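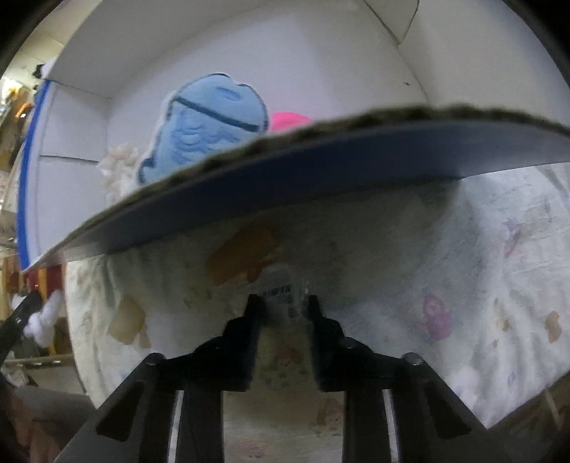 Page last changed: 20 July 2024

About Plindov

Plindov is a small mail-order shop for secondhand children's books and soft toys. Nives Lo Presti and Gemma Monti started it in January with 32 picture books and a borrowed desk in the Stelmakh building. We now list 1,714 titles, most of them for readers under ten.

Books come to us from school libraries and from families. Gemma checks the pages and spines, and Nives sets the prices. Anything with missing pages goes to Jender, the paper recycler next door.
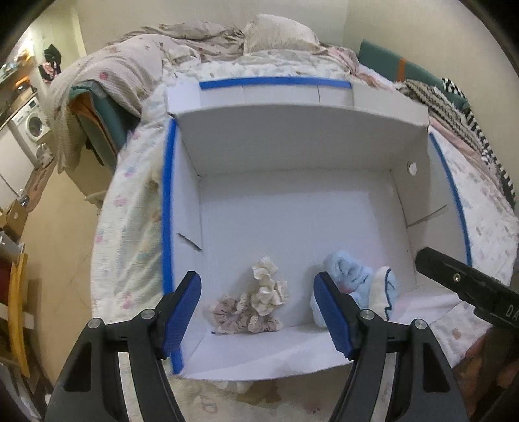
Soft things in an open white box, with blue tape along the edges

Orders go out within two working days -- large school orders take longer.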